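The woman who runs the tea stall at Barton market starts work at six in the morning and has done so for most of her adult life. She took over the pitch from an aunt, who had it when the market still sold livestock.

"People think the job is making tea," she says. "Most of it is carrying water." There is no tap on her side of the square, so she fills her containers at the Tellari bakery and wheels them across. On a busy day she makes the trip 6 times.

Rent has been the main worry. When Plokov bought the site, the charge for a pitch went from 40 pounds a week to 90. Several of the older traders left that winter. She put her prices up for the first time in years and expected complaints, but the regulars paid and said little.

She buys her leaf from Lukumay, a small importer, and blends two kinds herself. She would not give the proportions. Bags, she says, are quicker, but she dislikes the taste and the bins fill up with them.

Asked what she would change, she mentions the drains first, then the parking. She has no wish to open a café. "I'd be indoors all day, and I'd have to do toilets."

Her daughter helps in November, when the lights go up and the square is full until late. Whether she will want the stall is another matter. "I haven't asked her. My aunt never asked me either, she just gave me the keys."

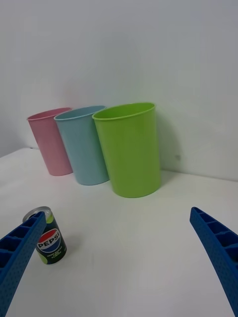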